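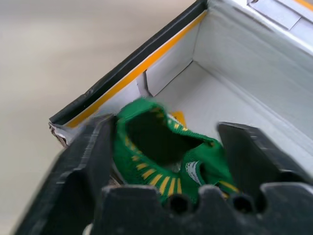

**Does a small robot gripper need its own safety rules if the arm is already a collaborative model?**

It needs its own check in every case. The arm can be approved for work near people, but the fingers and the object they hold are a separate source of danger, so we must assess the complete system.

## 1. Purpose of this part

In our project at Hindmont we wrote working rules for a student cell which packs and unpacks shoes. The supervisor, Josefien Jacobs, asked for rules that a new student can read in one sitting. We compared the old lab sheet, called Ogbonna after the room, with the risk assessment from the Menent course.

## 2. Rules we propose

1. Before power on, one person reads the checklist aloud and a second person confirms each point.
2. Hands stay out of the box while the arm is enabled. This is valid also when the fingers are not moving.
3. Speed near the table is limited to 100 mm per second during teaching.
4. Nobody stands closer than 700 mm to the base in automatic mode.
5. Tissue paper and tags can catch between the fingers. Stop the program before removing them.
6. A box with a torn corner may be used for tests, but the damage is written in the log.

Rule 3 was discussed a long time. Two students wanted a higher value, because a full cycle becomes slow. We kept the low value for teaching and left automatic mode for the next group.

## 3. Trial of the rules

In March, 6 students used the first version. The most common mistake was in rule 1: people read the list silently and alone. We then moved the list from the Trillari folder to a printed card beside the emergency stop. Rule 5 was also changed, as the first text said only "be careful", and each student understood this differently.

## 4. Open points

- The log has no field for the finger type.
- We did not measure the closing force of the gripper. This must be done before rule 4 can be made less strict.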